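Quick one before the guy shows up for the pump.

So the hot tub. We finally picked, the Osham, the smaller one, 388 gallons I think the sheet said. Gaspard Masson at Broltari Spas out in Cirenville talked me out of the big one, too heavy for our deck and he didn't even try to upsell. Paid 700 down, rest on delivery. Delivery was suposed to be September. Then Tuesday. Then a different Tuesday.

Anyway it's in. Pad is level, finally. Had to redo the gravel on the Millet Street side, that corner kept sinking. Electrician came 2 times, the second time only for a disconnect box he forgot to bring.

Filling took forever off the garden hose. Started after lunch, done by dinner. Next time I'm running both spigots.

Cover is heavier than I figured. Want a lifter arm but they want up to 1692 for the fancy one with the gas shocks and no, not doing that. Basic bar kind is fine.

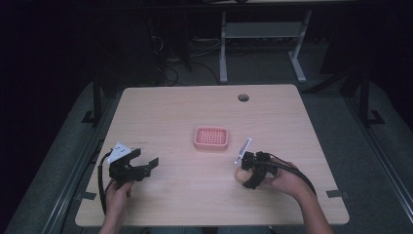 How often do you rinse the filter? Every couple weeks with the hose, more if the kids have been in with sunscreen on.

Still fighting the pH. Goes up every time I run the air jets so now I leave them off over night. More on that when I get a decent test kit, the strips are junk.

Ok truck's in the driveway, gotta go.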